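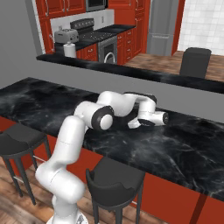
Scene check before a collection run, kitchen set, arm on island. Please go through this sheet every time you open a kitchen layout for recording, even if you were the last person to use it and even if you are quite sure you left it in good shape (I have been quite sure myself, more than once). The demonstrations we gather become the only thing the policy ever learns from, so a small mistake in the scene gets copied into every episode after it. In this layout the arm reaches out over the black marble island with the hand low above the stone, and two bar stools stand on the near side of the same island, so the checks for the hand and the stools come first. The comments under each item come from Geert Van Loon and me, from the September review of the Portela batch.

Layout: kitchen, two stools at island
Batch: Portela
Checked by: Angharad Gwynne
Second reader: Geert Van Loon

1. Arm base is fixed to its mount and does not drift when the simulation is paused and resumed.
Result: OK
Comment: I paused and resumed it a good many times and it held perfectly still. If you ever see the base creep, even a tiny bit, please stop and tell me before you record anything. Small drift is much harder to spot in the finished episodes than it is on your screen!

2. Hand clears the countertop in the start pose.
Result: OK, with a note
Comment: It clears, but the start pose is low, and a new operator's first move is very often downward. Lift first, then travel. Geert has asked for a slightly higher start pose in the next version and I agree with him.

3. Stools have collision turned on and stay put when touched.
Result: Fixed
Comment: One stool had lost its collision shape when the layout was imported from Cason, and the elbow could swing straight through the seat. We threw out 19 episodes over this, which hurt, because some of them were lovely smooth work. Nudge both stools by hand before you start.

4. Contact shadows are on, and match the light setting in the run file.
Result: OK
Comment: Leave the shadows alone, please. On a dark, veined counter like this one it is easy to misjudge your height, and the shadow under the arm is a real help. (Geert: I tried a session with them off, to see if it ran faster. It did run faster. My grasps were terrible.)

5. Counter texture is the one named in the run file.
Result: OK
Comment: We rotate the textures on purpose so the policy doesn't get attached to one kitchen. Swapping a texture halfway through a session because you like another one better is a different matter, and it makes the log wrong. Finish the session, close it, then swap.

6. Back kitchen is loaded in full and locked.
Result: OK
Comment: The toaster and the paper towel roll are background in this layout and must not be movable. If a task card asks for either one, you have the wrong layout open — go back to the Sistport menu and choose again.

7. Controller is calibrated to the operator who is sitting down right now.
Result: Not done at first check, done at second
Comment: This was my own slip. I took over after lunch and went straight in with Geert's settings, and he has a much longer reach than I do. Everything felt sluggish and I blamed the software for a good half hour.

8. Joint limits and speed cap are loaded.
Result: OK
Comment: Speed cap is set to 80 percent. I know some of you find that slow. Please leave it there until the Hililetti exporter handles quick wrist turns properly; at the moment it drops steps, and the motion comes out jerky when we play it back.

9. Every episode has a label: success, failure or discard.
Result: Needs attention
Comment: Of 80 episodes in the sample, 76 were labeled. The rest were blank, so I watched them and filled them in. A failed grasp that you recover from is still a success, and we very much want those, so don't throw them away out of embarrassment. Discard is for broken scenes, dropped connections and the phone ringing.

10. Disk space and backup confirmed.
Result: OK
Comment: Nothing to add, except to look at the backup log itself as well as the green light in the corner.

Open items
Raise the start pose (Geert).
Add a collision test to the Cason import so item 3 is caught earlier (Angharad).
Make the label field required before an episode can be saved (Geert, once the exporter fix is in).

Cleared for recording with the note on item 2. If something on this sheet is unclear, write your question under the item and leave it there, and one of us will answer it at the next check.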